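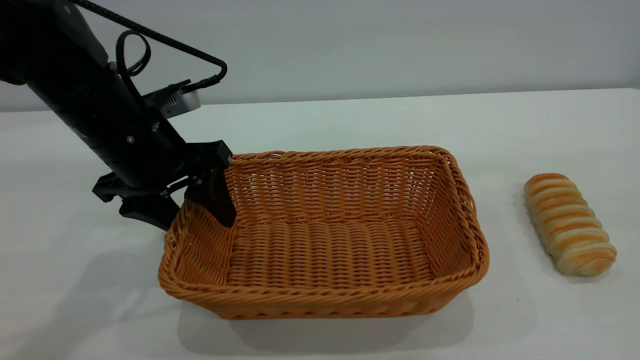 Idarier Household Storage Forum
Board: Shelves, Trays and Baskets
Topic: Rectangular baskets for the Grivness room

Grivness_Stores
Members are invited to comment on a proposal to replace the cardboard trays in the Grivness reading room with rectangular woven baskets. The room holds 503 leaflets, and the present trays sag when full. The basket under review has a tight over-under weave and a thick twisted rim. Its sides slope outwards slightly. Views are requested before the end of February.

Shehu80
I support the proposal. A braided rim is comfortable to lift by, and a flat woven floor will keep A5 leaflets reasonably level. I would ask that each basket be lined with card, as thin paper tends to catch on the ribs.

broris_linen
I must disagree with the previous member. Sloping sides waste space on a shelf. Two baskets placed end to end touch only at the rim, and the gap beneath gathers dust. Our department returned to straight-sided boxes for this reason.

Grivness_Stores
The point about shelf space is noted. The baskets would stand on the white tables by the window, where the gap is of less concern.

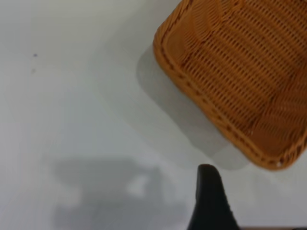 Reply 5: Cleaning and material

Shehu80
Thank you. The rows inside have small openings between the strands, so a soft brush will be needed as well as a cloth. May I ask whether this is rattan or a plastic imitation? The colour would suit either.

Grivness_Stores
The supplier's list, Broris range, says only "woven". I have written to ask and will post the answer under this topic.

broris_linen
The material should be settled before any order is placed. Natural cane does not take kindly to damp cloths, and the tables are wiped daily. I maintain my objection to the shape - although I accept that it matters less on a table.

Shehu80
Agreed as to the material. On the shape we shall have to differ. I suggest that 2 baskets be tried first, with card linings, and the old trays kept in the cupboard until Easter.

Grivness_Stores
That is acceptable to this office. The topic will remain open for further replies.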